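Fri 19 January

Grippers again. Stistora two-finger vs the Saengthong parallel jaw, same arm, same bin, same bits in it. Meant to start at nine, didn't get going till nearly eleven as the tool flange bolts had gone walkabout (in Precious's drawer, under the tape).

Settings as left on Wednesday: speed cap on, force limit on the low setting, bin clamped along the left edge. Did NOT touch the camera position. If the numbers look odd against the August runs that's the bin, which was further back then. Don't compare straight across.

Stistora first. Closes quickly, nice clean stop, but the fingers are too fat for the corners. Anything up against a side wall it either nudges along or refuses to go for. Planner throws most of those out before it moves, so the log looks better than it is. Need to split "planned nothing" from "tried and missed", at the moment both go in the same column. My fault, I wrote that script.

Foil stuff is still the worst. Depth goes all over the place on it. One pass it reckoned the packet was well below the bin floor and the arm went down hard enough to trip the force limit. Stopped fine. Checked the fingers, no marks. Dropped the approach speed and it was better but slow, and I don't want to run everything at that speed just for one packet.

Tried the exposure at 4000 then 1000 (microseconds, the Sadby driver doesn't say so anywhere, had to go looking). 1000 much better on the shiny things, worse on the dark ones. Maybe take both and merge? Costs time per pick. Ask Mansa if the driver can bracket without a restart.

Swapped to Saengthong after lunch. Swap took ages, the cable is stiffer and wants to sit in front of the wrist. Re-routed it twice. Still not keen on how it pulls when the last joint goes right round, have put a soft limit on that joint for now, REMEMBER TO TAKE IT OFF before anyone runs the Urico demo.

First go with the slimmer fingers: gets down beside the wall no bother. Grip is weaker, long things swing round in it when lifted off centre. Rubber pads might sort that, we had some thin sheet somewhere.

Payload was wrong for the first batch. Still had the Stistora figure in, should be 595 g with the bracket. Arm was sagging a touch at the bottom of each move and I blamed calibration for a good half hour. Threw that batch away. Redid it, sag gone.

Mixed bin for the last runs, shiny with bright with clear. Want it nasty.

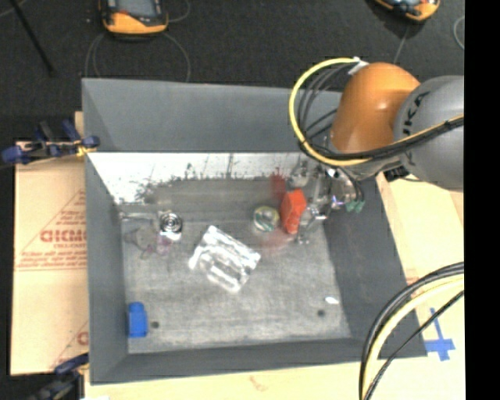 Precious Tshabalala
Workshop technician, picking cell

Things standing close together are still the main bother. Red piece and the round green-rimmed one next to it get segmented as a single lump quite often, so the grasp point lands in the join. Packet on its own in the middle is easier to find but see above re depth. Blue one in the front corner is the real test of reach, wall on one side and not much room to come in. Will try a tilted approach on Monday, up to 5 degrees, no more till the wrist cable is sorted.

Also the back inner strip of the bin is very bright in the camera. Getting false points along it. Matt tape over it? Or mask it in software, but then anything lying against it goes missing too. Tape first.

Leaning towards Saengthong for the bin and keeping the other for the bench work. Not sure yet, want a full set with pads on before saying so to anybody.

To do
- split the log colums
- pads
- tape on back strip
- bracket exposure (Mansa)
- longer cable or a better clip at the wrist
- soft limit OFF

Mansa Abugri has the spare jaw set if wanted, top shelf, blue lid. Left everything powered down, pendant on the hook.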